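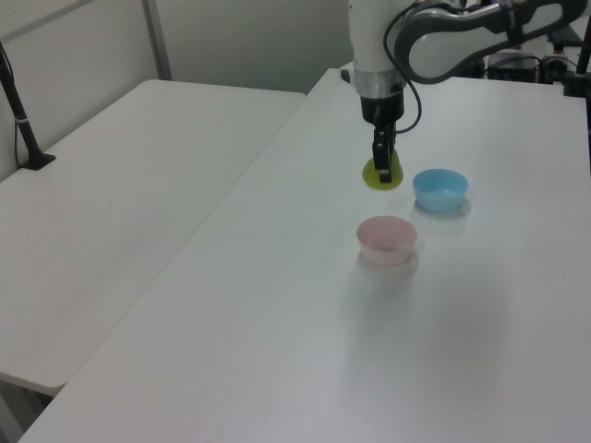
One colour per person and you never swap, wrote Zerrin Akyol, within the hour of my last letter going out, and she added that her lot have been on the same colours so long that the blue one gets called by her brother's name. "Pass me Dad's pink" is apparently a normal sentence at her place. I love this so much.

Print | E-mail this story
4 min read

So, the cups. I asked last time how you all keep track of whose cup is whose, thinking I'd get a trickle of replies, and instead I got 311. Three hundred and eleven! This letter goes out to 4,000 people and I've had fewer replies when I've asked about things that matter, like rent. I have read every single one, mostly at the kitchen bench with a cuppa going cold beside me (in a mug, not a cup, and yes, several of you have opinions on that as well).

The background, for anyone who joined in February: we'd got into a state where every flat surface in the house had a cup on it. Window ledge, top of the piano, edge of the bath. People would get a fresh one down for each glass of water, and by tea time the cupboard was bare and the sink was a disgrace. I grizzled about it here and asked for help, and the coloured cup people came out in force.

Their system is very simple. You choose a set of plain cups in the same shape, each in its own colour — light blue, pale pink, a sort of yellow-green — and everyone gets one for the day. Thirsty again? Find your cup. Left it outside? Go and get it. At night they're all washed and lined up for the morning.

We've been doing it for 2 weeks now. I'm blue. I had my heart set on the yellow-green, to be truthful, but my youngest got to it first and there was no shifting her. She says it's lime. My husband says it's pear. I'd have said tennis ball, which went down badly. He ended up with the pink and has become very protective of it, and I've heard him ask our daughter whether she'd "been near" it.

Things I've noticed so far, in no order at all:

The pale colours are much nicer to look at than the bright ones. I'd bought a primary set years ago at the Astdale market, red and royal blue and a shouty orange, and those always made the table look like a birthday party had just finished. Soft ones you can leave sitting out and it doesn't read as mess. I put ours on a white tray and for once I left the tray where it was.

They have to be the same shape. Gunhild Vestergaard was firm on this in her email and I ignored her, and put in a taller one for when my mum visits, and of course everybody wants the tall one now. Sorry, Gunhild.

Guests are the weak point. You need a few plain ones put aside for visitors, or you'll find your neighbour halfway through your own water. Ivana Cabral keeps hers on a separate shelf and ties a bit of wool round anything that's been handed out at a barbecue. I tried it with garden twine and it looked a bit rustic, but it did the job.

And colours that are close together are asking for trouble at night. Abílio Sequeira had a mint and a pale blue in his set, and for months (months!) he and his flatmate were drinking out of each other's and each was quietly cross about it. If you're buying, take them over to the shop window and have a look at them away from the lights.

A few of you wrote to say it's all too much organising and that a cup is a cup. Fair enough! Müzeyyen Eren's email was one line long and read, in full, "We have 70 cups and we like it." I've been thinking about that cupboard ever since. Müzeyyen, please write back and tell me how it closes.

On the washing: I still do ours by hand in the evening, warm water and the soft side of the sponge, because the last lot went cloudy on me in the dishwasher. Some of you put yours through every night and swear they come up fine. Check the bottom of the cup, I suppose, or the box if you've kept it (I never have). Upside down on a tea towel overnight, then right way up on the tray before breakfast. My daughter has taken over that last bit and she puts them in a different arrangement each morning. Today's was a triangle. There is a meaning to it and I'm not allowed to know.

I haven't solved the piano. There was a cup on it again yesterday at half past four, and the only thing that's changed is that I knew exactly who to call in. It was blue.

Next letter I want to hear about water bottles, and in particular lids. Where do they go? We have a drawer of lids that belong to nothing we own, and I'd like to know if I can chuck the lot or whether the bottles are going to turn up the minute the bins have gone. Hit reply as usual, it comes straight to me.

Print | E-mail this story

Get the letter in your inbox. Enter your e-mail address to subscribe. You can unsubscribe at any time.

We use cookies to remember your settings and to see which pages are read. Accept | Manage preferences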